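Plestano uses cookies to remember your basket and your language. By continuing on this site you accept this. Read more

Vusine 300 Festival Ear Protection Set

The Vusine 300 is a set of reusable earplugs for people who go to concerts and music festivals, and for people who play in a band. It makes the music less loud, but it keeps the voices and the high notes clear enough to enjoy. You can leave the plugs in your ears for the whole evening and still understand your friend when he asks what you want to drink.

We began to sell this set in November, after we received many questions from customers who had bought foam plugs at the gate and were not happy with them. Foam takes away mostly the high tones. The bass stays and the singer sounds as if he is behind a door. The Vusine 300 has a small filter inside each plug, and the filter lets a part of the sound pass through. The sound is more equal from low to high, and after some songs most people forget that they are wearing something.

What you receive

One pair of plugs in the size of your choice, one pair of filters already placed inside, one neck cord which can be removed, one round case with a screw lid, and one paper with the instructions in four languages. The case has a ring, so you can hang it on your keys or on the zipper of your bag. The cord is 84 centimeters long. It is long enough to wear behind the neck under a jacket, and we advise to use it if you plan to stand near the front, where a plug that falls on the grass is a lost plug.

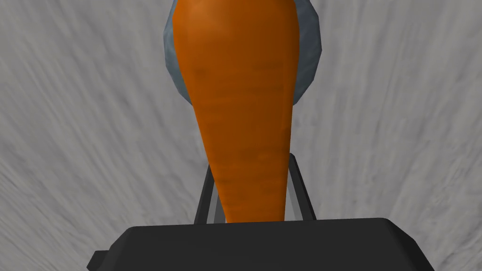 Marlina Gunawan wrote to us that she wore the medium size for three evenings at an outdoor festival and slept with them in the tent as well, and that the only thing she would change is the lid of the case, which she found too hard to open with cold hands. We have passed this remark to the maker. The lid on the present series is still the same one, so please turn it with a dry hand or a piece of cloth.

Sizes

The set comes in small, medium and large. Medium fits most grown people. If headphones with rubber tips usually fall out of your ears, take large. If they usually hurt after one hour, take small. It is quite normal that the left ear and the right ear are not the same, and for this case we sell a mixed pair with one small and one medium plug. You must write this in the remark field when you order, there is no separate button for it.

How to put them in

Wash your hands first. Take the plug by the stem with your right hand for the right ear. Bring your left hand over your head and pull the top of the ear softly upward and back. Push the plug in with a small turning movement until you feel that it closes. Your own voice will sound deeper and closer when it sits well. If nothing changes in your voice, take the plug out and try again. Do not push when it hurts.

To remove the plug, turn it slowly and pull at the same time. Please do not pull at the cord. A fast pull is unpleasant for the ear, and it also makes the stem loose after some months.

Please practice at home before the festival. With the radio on in the kitchen you will learn it in a few tries, and in a dark field between other people it is much more difficult.
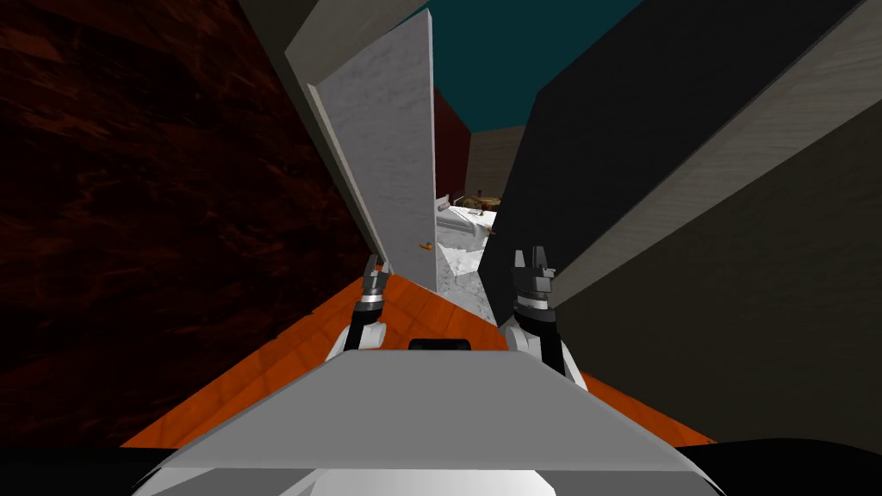
Plestano Hearing and Festival Gear Department

Cleaning and storage

Take out the filter before you clean. Wash the soft part in lukewarm water with a little mild soap, rinse it well and let it dry on a towel for one night. The filter itself must never become wet. If it has been in heavy rain, shake it softly and leave it in a dry room before you use it again. Do not put it on a heater and do not use a hair dryer.

Dust is a bigger problem than rain at many festivals. Keep the plugs in the case between two bands and not in your pocket. Sand in the filter opening makes the sound dull on one side, and people often think then that their ear is the problem. A soft dry brush is enough to clean the outside of the filter.

The soft part gets harder with time. For a person who goes to concerts every month we recommend a new pair of soft parts after one year. The filters can stay longer if they are clean and not damaged. Both are sold separately.

Good to know

The plugs are not made for swimming or for shooting. They are also not a replacement for the protection your employer must give you at work. For children please choose the Multham earmuffs, because a child's ear is too small for this set and a plug can go in too deep. If you have an infection or if you had surgery on your ear, ask your doctor first.

No earplug makes it safe to stand directly before the speakers for a full day. Take a pause sometimes and walk to a more quiet place, for example during the change of the stage. If your ears are still ringing the next morning, give them rest, and see a doctor if it does not stop.

Price and delivery

The set costs 21 dollars. A pack with four sets, for groups who travel together, costs 88 dollars with one bottle of cleaning spray for each person. Orders are sent from our storage in Pillai and normally need three to five working days. In the weeks before the big festivals it can take longer, and we cannot deliver to a camping ground or to the box office of an event.

You may send the set back within two weeks if the seal of the bag is not broken. For reasons of hygiene we do not take back open bags. When the size is wrong and the bag is already open, write to us anyway, and we will send you soft parts in another size for half of the price.

Related items

Vusine soft parts, one pair, all sizes
Vusine replacement filters
Multham earmuffs for children
Rain poncho with hood, foldable
Belt bag with inside pocket
Cleaning spray for earplugs

Last updated: 11 January 2019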